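Wednesday, Istthorpe workshop, started 8.40

Floor picking, rules for the arm near people and near bins. Continued from the last pages.

Adeel Usmani asked me to write the rules in one place, so that the Manninen group can use the same ones when they take over the second cell. Until now we had half of them in the Likum folder and half in our heads. I write them as we use them today. If something is wrong, please correct it in pencil and put your initials.

1. Before the first motion the person at the pendant says the name of the programme aloud. The second person repeats it. We were lazy with this last month and twice the old programme was loaded.

2. Speed stays at the low setting for every new object. The number in the Rirnico file is 259 mm/s and I leave it there. It may be raised only after 22 clean picks with the same object, same floor, same fingers.

3. Nobody reaches inside the tape while the drives are on, also not to turn an object a little. This includes me. Stop, wait for the lamp, then go in.

4. Keep-out volume around each bin. We had drawn the box around the outer wall, but the bin has a ridge and the ridge comes out further than the wall. The box must be drawn from the widest part. I measured again before lunch and changed the value in the cell file, old value is kept as a comment.

5. On approach from above, both fingers go down one on each side of the handle, and the gap should be similar left and right before closing. If it is not similar, do not close. Go up, correct, come down again. The closing force will push the tool sideways and then the log says "good pick" for a pick that was pushed into place.
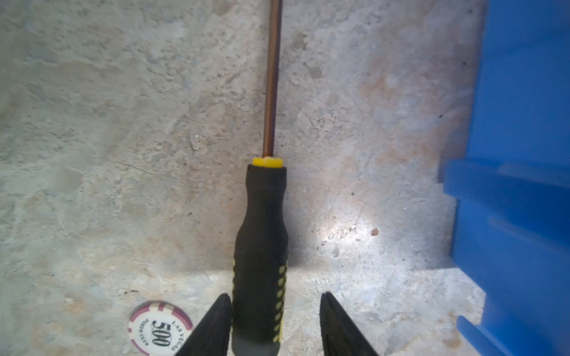 Wrist view, screwdriver by the blue bin. Handle nearer to the left finger, see rule 5.

For the rule 5 check I would like a number and not only an opinion, but I have not decided which one. The handle is not a simple shape, it has a shoulder under the yellow collar, then a neck, then the wide grip. The gap depends on where along the handle you measure. My proposal is to measure at the finger tips and write down which part of the handle it was. Adeel prefers the middle of the grip. To discuss.

6. Tools with a point: the programme must know which end is the handle. If the tip is outside the wrist view, use the overhead view to find it before any lift. No guessing from the direction of the shaft.

7. Small flat things on the floor, such as the poker chip, are entered in the object list also when they are not the target. I found entries where only the target was written, and these are difficult to use later.

8. Floor is swept before each block. Small stones and grit matter for us, the fingers run very low and the tips are already a bit expensive.

Afternoon: read rules 1 to 8 with the others. Rule 3 accepted without discussion. Rule 2 had a long discussion - the Likum people think 22 picks is too many for soft handles, and want up to 15 only. I kept 22 for now.

Open points:
- glare on the concrete to the right of the handle, ask if the lamp can be moved
- who signs the sheet when only two persons are present
- lux reading at floor level, we wrote 800 in spring, repeat it
- print the rules large and hang them at the door, not inside the cell

Stopped 16.50. Drives off, key in the box.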